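Gallery: Teaching the Table Arms by Hand

Our page on the Flekum bench has been short on pictures for a while, and people keep writing in to ask what a teaching session looks like. The work is done on a two-arm setup. One person drives both arms from a pair of smaller hand controllers, the arms on the table copy the motion, and everything gets recorded – joint positions, gripper opening and video. We call one recorded run a take.

The project started in February with a single task and now has 7 on the list. Most of them involve small things you would find on a desk. The recording software is Komau, which we wrote ourselves and still change more often than we should. The task lists and notes live in Flakora, so that whoever sits down next knows where the last person stopped.

How a session runs

An operator works for 40 minutes and then swaps out. Driving two arms at once is tiring in the forearms, and takes get sloppy before the operator notices. We tried longer shifts early on and threw out most of the last part of each one.

Before the first take, both arms go to their rest position and the grippers are opened and closed twice. If one side lags, we stop and recalibrate. A lag that feels small in the hand shows up clearly in the recording and is hard to fix later.

The objects are moved a little between takes. We used to mark their places with tape, and the arms learned those places very well and nothing else. Now the operator just sets things down where they like within reach of both sides.

What we keep

A task is ready for training when it has 87 good takes. The number came out of our first task, where adding more stopped making much difference, and we have stuck with it. The full set stands at 700 takes across all tasks, counting the ones we keep as examples of mistakes. A dropped object is kept if the operator picks it up again and finishes. A take where the operator pauses to think for a long time is deleted.

Two-handed tasks take the longest to collect. The operator has to decide which side holds and which side moves, and it helps if everyone decides the same way. Our notes for the Aliyu tasks now say which arm goes first – that one line saved us a lot of re-recording.

From the bench

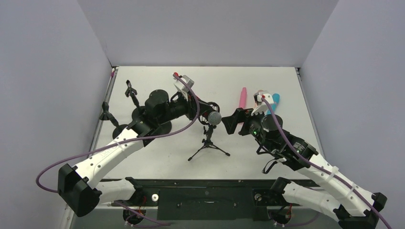 Do you need to know how to program to teach the arms a task?

Anyone who can follow the task notes can record takes, and most new operators are producing usable ones by the end of their first afternoon. Programming comes in later, when the takes are checked and used for training.

Small microphone on a mini tripod, between the two grippers. The legs are thin and splayed, so there isn't much flat surface for a finger to close on.

The purple cables come off the mounts on top of the wrists and run down along the arms. Keep an eye on cable slack when driving an arm far across the table.

More pictures will go up when the next group of tasks is recorded. The task notes are on the Flakora page, and older galleries are listed by month in the sidebar.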